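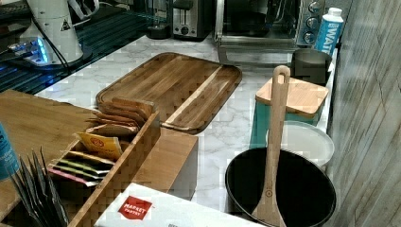

So I've been sorting out the tea situation, which has needed doing since April. Saron Degefa gave me the bamboo organiser when I moved to Tilladley and I love it (I do!), but I keep buying tea faster than we drink it, and the packets end up jammed in one behind the other until I can't remember what's at the back.

New rule: no more peppermint until the peppermint is gone. Jaime has already broken it.

The big wooden chopping board is staying out on the bench, even though it hogs most of the marble. I tried keeping it in a cupboard for 3 weeks and ended up cutting everything on a dinner plate, so that was the end of that. I'm giving it a rub with oil every month or so and the grain comes up gorgeous, all those light and dark stripes.

Next up is finding a home for the black pan. Venla reckons a hook on the wall, but I'm renting and a bit scared of drilling into anything. Has anyone had luck with the stick-on ones? Do they hold a proper heavy pan, or will I be woken up at 2 am by an almighty crash?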